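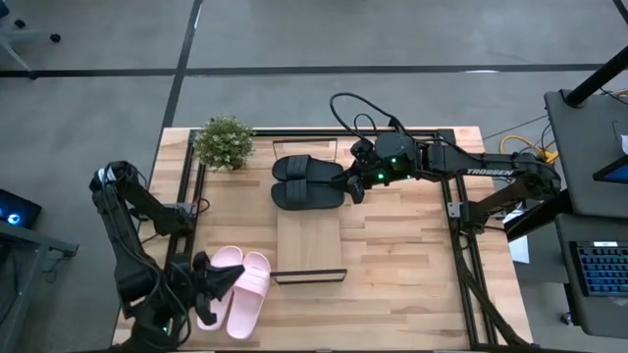

Black slides on a butcher-block tabletop.

Do "recovery" sandals recover anything?

By September the mailbox fills up with them. The summer stock has to go, and what was a pool shoe in June comes back as a "post-activity recovery platform" at twice the price. Several readers have asked whether the newsletter has an opinion. It does, and it's a grumpy one.

Start with the claim. The Fikberg catalog says its foam slide "returns energy to tired feet." Foam gives back part of what you put into it by stepping on it. So does a couch cushion. I wrote to ask what had been measured and got a two-page PDF back. One page was a photograph of a beach. The other described a wear test with 27 people, all of whom had been given the sandals for free, and who were asked at the end whether their feet felt better, much better, or the same. There was no box for worse.

Gradine is more careful with its wording. Its slides are "designed with recovery in mind," and I have no doubt they were. I design my weekends with cleaning the garage in mind.

None of this means a slide is a bad thing to own. After a long run or a shift on concrete it feels wonderful to get out of tight shoes, and I suspect that accounts for most of the glowing reviews. The comparison people are making is between a laced shoe they've worn all day and no laced shoe. Try the same evening in socks before you spend anything.

I'd also push back on the advice, repeated on the Lulik blog, to wear slides all day around the house "to let the foot relax." A loose slide with nothing behind the heel makes many people grip with their toes to keep it on. If your arches ache after a day in them, stop wearing them all day. If they ache anyway, see someone with a license instead of someone with a discount code.

What would I look for? A strap that holds when you walk down stairs, and a sole that doesn't skate on damp tile. Buy them in a store if you can, late in the day when your feet are bigger, and walk past the end of the carpet. My own pair came from the sale bin at Thái, the discount place by the bus depot, for 5 dollars. They have no technology in them that I can find and I've had them for two summers.

The Fikberg people tell me a larger study is coming, with 400 wearers this time. I asked whether any of them would be given a plain sandal to compare against. I'm still waiting to hear, and I'll print the answer if it arrives before the next issue.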